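Cable Routing and Bend Radius: What Goes Wrong Between the Drawing and the Shop Floor
Speaker notes, Barbara Lis

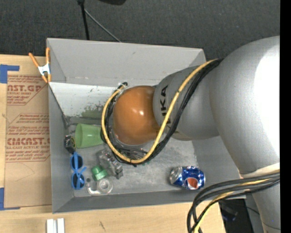
Slide 1. Yellow and black cables looped beside an orange joint cover.

Slide 2. Scope
Start with what the talk covers: flexible cable in buildings and light equipment, low voltage and signal only. Power distribution above that is a separate talk. Thérèse Nguyen takes questions on grounding in the afternoon session, so hand those over.
Ask who in the room writes the cable schedule and who installs from it. Wait for hands. If it is mostly installers, shorten slide 4 and spend the time on slide 7.

Slide 3. Three terms to keep apart
Static bend radius: the cable is bent once, during installation, and stays there.
Dynamic bend radius: the cable bends repeatedly in service. The figure is larger, sometimes by a factor of 2 or more for the same product.
Pulling radius: the bend while under tension. Usually missing from the schedule. When it is missing, use the dynamic figure.
Stress that all of these are measured to the inside of the curve. Half the disputes I see on site come from one party measuring to the centerline.

Slide 4. The Patero job
Office fit-out, two floors, one riser. The schedule listed 1062 cables. Riser entry was drawn as a right angle with no radius given. The installer fitted a standard elbow, which was correct for the drawing and too tight for the shielded signal cable.
Test results were acceptable at handover. Intermittent faults were logged from August onward, all on circuits that passed through the same elbow.
Do not name the contractor. If asked, say the drawing was the cause — it was.
Point to the replacement detail: swept bend, 300 mm inside radius, separate tray for the shielded group.

Slide 5. What a tight bend does
Go slowly here. Work from the outside of the cable to the inside.
Jacket: stretched on the outer side of the curve, compressed on the inner side. Whitening or wrinkling is a late sign.
Shield: braid opens on the outer side. Foil may crack. Coverage drops and will not recover when the cable is straightened.
Pairs: spacing changes, so impedance changes. This shows up as return loss, often before anything else can be measured.
Conductors: solid core takes a set. Stranded core survives longer, but individual strands break under repeated bending.

Slide 6. Bundles
A bundle does not bend like its largest member. Cables on the outside of the curve need more length than those on the inside. If the ties are tight on both sides of the bend, that extra length has nowhere to come from.
Rule we use at Rotora: no tie within the bend itself. First tie goes one bundle diameter past the point where the run is straight again.
Hook and loop for anything that will be re-opened. If nylon ties are used, the bundle should still be able to slide when pushed by hand.
Mention mixed jackets. A stiff cable in a soft bundle sets the shape for all of them, so schedule it separately.

Slide 7. Inspection
Bring out the radius gauges and pass them around. The set from Wegener is the one with the stamped numbers; the blank ones are shop-made and should come back to the front table.
Order of checks: entry points, corners, changes of level, then the last bend before termination. The last bend is the one most often missed. People check the tray and stop at the cabinet door.
Record the measured radius. "OK" in the column is of no use a year later.

Slide 8. Writing the schedule
Show the Hosel template. Columns to add if yours lacks them: inside radius, static or dynamic, maximum pulling tension, bundle group.
Our largest schedule so far ran to 1426 lines. Adding four columns took one person less time than a single return visit to site. Leave this up while people copy it down.

Slide 9. Questions
Likely ones:
Fiber — same approach, different figures, use the manufacturer's sheet.
Reusing cable that has been over-bent — test it, and do not reuse shielded types.
Cold weather pulls — check the minimum installation temperature first. The radius figure assumes the jacket is above it.
Handout is on the table by the door. Collect the gauges before people leave.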